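Field Diary | Data Collection

19 September 2018

The Verkent collection entered its second phase this morning. The purpose of the phase is to gather examples of household handling in occupied homes, where furniture and textiles are left as the residents keep them. The first phase was conducted entirely on the test benches at Bruvurico and yielded 3,255 accepted examples, nearly all of them with rigid objects. The review panel noted in its report that a policy trained on those examples alone would have little basis for dealing with cloth.

I met Firouzeh Yazdani at the residence shortly after eight. The household had signed the consent form in advance and had agreed to the use of one bedroom until early afternoon. We confirmed with them which drawers and shelves were outside the agreement, and I entered these in the log before any recording began.

The calibration routine was run twice. The first pass failed on the jaw opening value, which read 4 mm wide at full closure. Ms. Yazdani reseated the left finger and the second pass was accepted. I have asked that the fault be entered against the tool itself, as the same reading appeared last week at the Kermani site.

The schedule for the day listed three tasks: lifting a folded blanket from the side of a bed, laying it flat, and returning it to its fold. Each attempt is recorded from approach to release. The operator speaks the name of the task at the start and says nothing further until the jaws have opened. Failed attempts are kept and labeled as failures. There was some discussion of this last point at the planning meeting, and the decision stands.

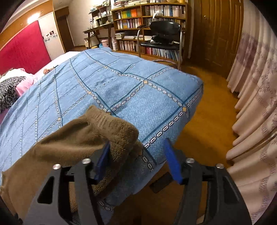 Approach to the folded brown blanket, left finger pad in contact.

Fleece proved harder to work with than the cotton sheets used in training. The soft pile gives way before the pads have a firm hold, and an operator who closes too early comes away with one layer of the fold or with none. Ms. Yazdani found that pressing one pad into the fold first, and only then closing, gave the more dependable lift. I asked her to continue with both methods in equal measure. It would be a mistake to let the set record only the method that we ourselves have come to prefer.

The patterned bedspread raised a separate question. Sutrisno Govindasamy, who reviewed the early files from the office, wrote to ask whether the repeated grid would disturb the position tracking. The Flusovex software compares features from one moment to the next, and regular patterns have misled it before - most notably a tiled kitchen floor in the first phase. He examined four files and found no jumps in the recorded path. He believes the bookshelf behind the bed supplies enough distinct detail to hold the track steady, but he wishes to see the full set before giving an opinion in writing.

Work stopped for half an hour at eleven. The operator's wrist is to be rested at fixed times under the revised procedure, and I am satisfied that the procedure was observed.

Two matters were left open at the close of the session. The first concerns labels. Our present list has "blanket" and "throw" as separate entries, and the two of us did not agree on which applied. I have used "blanket" throughout and marked the files for review. The second concerns the flattening task, where the end point is poorly defined. An edge left turned under was accepted by one of us and refused by the other. A written standard is needed before the next residence is visited.

The running count for textiles now stands at 1,166 accepted examples, with today's files still to be checked. The target must be met by December. Mr. Govindasamy has the drives and will begin the transfer tonight.

The room was returned to the household at ten minutes past one. I am to call them tomorrow regarding a second visit - they have offered the kitchen.

Filed under: Verkent, Home Sessions, Textiles
3 comments | 4 shares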